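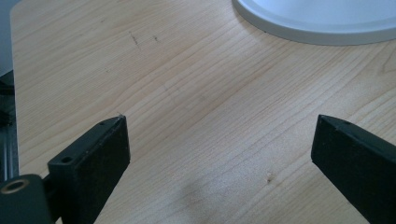

*A pale wooden tabletop with the grain running across it.*

Onni Koivisto bought his first kitchen table from a neighbour for very little money and spent the whole of August sanding it on a balcony. He sold it the following spring. Since then he and his business partner, Lauri Oksanen, have repaired and sold on 288 tables from their shop, Ojala, in a former dairy.

The trade in second-hand tables is slow. A chair can be carried home on a bus, but a table needs a van and two people, and buyers tend to measure the room twice before they ring. Koivisto keeps up to 17 in the shop at any time. The rest wait in a shed across the yard.

Most arrive with the same faults: cup rings, a loose leg, a coat of thick varnish put on by a previous owner. Oksanen does the stripping by hand, with a scraper. He says a machine sander takes off too much on the edges, and once an edge has gone round it can't be put back.

He finishes family tables with oil, two thin coats a day apart. Hot pans will still mark them. Customers are given a small tin to take home and told to go over the top again each year. Oksanen thinks half of them do.

Prices have crept up. The dearest table sold so far went for 1,176 euros, to a couple who had first come in for a bench. They still haven't bought the bench.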